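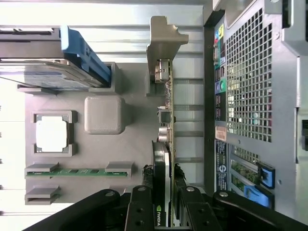 The Last Two Millimetres

The planner gave its answer in less than a second, and I did not like the answer.

It wanted to bring the graphics card down in a straight line, and then, very near the plate, to turn the wrist a little to the left. I could see the turn on the curve, a small bump at the end of a smooth road. I had written the cost function myself, in the spring, and I knew there was no reason in it for such a bump.

"Show me the constraint list," said the woman from Sadberg. She had come by the morning train to see the insertion task before her firm paid for the next part of the work. She had not taken off her coat.

I showed her. She read slowly, with one finger on the screen, and I was ashamed of my variable names.

At Dalano we were only four people then, in two rooms above a bicycle shop in Vasholm. The arm stood in the bigger room. In the smaller one we had the desks, the kettle and a window that did not close. In July this was no trouble. Between the rooms was a glass door, and through it I could watch the gripper holding the card upright over the grey printed board, inside the old computer case. The memory module was in its slot. The drive was in its bracket, with the blue handle pointing down at the board. Only the card was still in the air.

"It turns to avoid something," she said.

"There is nothing to avoid."

"Then it believes there is something."

I opened the perception log. I should explain that I am not a perception person. I came to this work from timetables, where the world is a table and does not change its shape when somebody moves a lamp. My colleague, who had built the perception module, was at home with a new daughter, and I had promised not to telephone her unless there was smoke.

The log had one line for each frame. Case, found. Plate, found. Socket, found. Card, found, in hand. And after it, in every frame since the last restart, a line which I had read many times without reading it: obstacle, unknown class, confidence 0.29.

"What is your threshold?" she asked.

"For objects, 50. For obstacles, lower. We wanted it to be shy."

"How low?"

I looked. It was lower than 29. Someone had changed it, and the someone was me, on a tired evening in the first week, after a finger had touched the side of a case and I had decided that a shy robot is better than a brave one. I had written a comment beside the number. The comment said: temporary.

She laughed, but kindly, and at last she took off her coat and put it over the chair.

We drew the obstacle on the screen. It was a thin box standing in the air, to the right of the card, and it had the height of the card and the angle of the card. I moved the camera view round it. I put the model of the metal bracket over it, and the two shapes lay on each other almost perfectly, with only a small step between them.

"It is its own card," I said. "It sees the bracket twice."

"Ledesma did this too," she said. Ledesma was the system her firm had used before, and she spoke of it as people speak of an uncle who lost money. "We had to remove from the map everything that the hand was holding. Then it forgot that it was holding anything, and it hit the case. So after this we removed it with a margin, and we argued about the margin for one month."

"Who won?"

"The margin."

I went back to the grasp transform. There is a file in which we say where the card sits between the fingers, and this file had been measured with the old pads. The new ones were thicker. So the card that we imagined and the card that the camera saw were not in the same place, and the little difference between them had become an object, with a name and a confidence, and the robot was politely walking round it.

I measured again. It was slow work, because I did it properly, and she held the torch for me although the room was bright enough. I wrote the new numbers in the file. I put the threshold up, deleted the word temporary and wrote the date instead, July 31, 2024, so that the next person would know whom to blame.

Then I ran the planner.

The line came down straight. I zoomed in until the pixels were squares, and it was still straight.

"Run it slowly," she said.

I set the speed to 50 per cent, thought about it, and made it lower. I set the force limit lower too. In the contact controller there is a moment when position stops mattering and only force is used, and the hand begins to feel its way. I have never found a good word for this in English. In my language we say that the hand goes blind, and it is not a sad word.

We stood at the glass. I had my thumb on the stop button, and she had her arms crossed like a person waiting for a ferry.

"What success rate did you promise us?" she asked.

"90. By August."

"It is August tomorrow."

"By the end of August," I said. I was not sure that the contract said this.

She did not answer. Downstairs somebody was testing a bicycle bell, one bell after another, each with a slightly different note. I pressed enter on the small keyboard beside the door, and the force graph began to draw its flat green line, and we both leaned forward to see where it would rise.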